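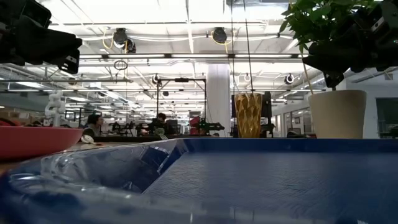
The clearing of a table after a meal is a task to which most households give little thought, and for many years the present writer gave it none. Plates were carried to the kitchen two at a time, and forks were apt to fall on the hall floor. The purchase of a large tray has altered this arrangement considerably. It is a glossy blue one with a raised rim, and the floor of it has a fine crosshatched texture, a point on which I had insisted after an earlier and entirely smooth tray proved unsatisfactory with glasses.

Posted in July by the author of the Halbridge Household Notes
Print this page | E-mail this page

The procedure now followed is as follows. The tray is set down at the near side of the table before anything is lifted. Bowls go in first, then small containers with their lids on, and cutlery last, laid flat along one side. Used napkins are not placed on the tray at all – they go directly to the bin or the wash, according to kind.

Ornaments remain where they are. The gold vase with the diamond facets and the plant in its beige pot stand at the far side of the table throughout the year, and I have given up moving them for meals. The plant is watered at 8 in the morning and turned a little each week, as its leaves otherwise lean towards the window. The vase is dusted with a dry paintbrush, a cloth being of limited use among so many small faces.

Readers have asked where the tray was obtained. It came from Fasside, in the arcade behind the old post office, and cost 13 pounds. Dritico stocks a similar article in grey, with handles, which was considered and declined on account of its width. It would not pass through the kitchen door without being tilted.

A note on washing will follow next month. For the present it is sufficient to say that the tray should be rinsed in warm water and dried upright, and that scouring powder should be kept well away from the gloss.

188 shares | 13 comments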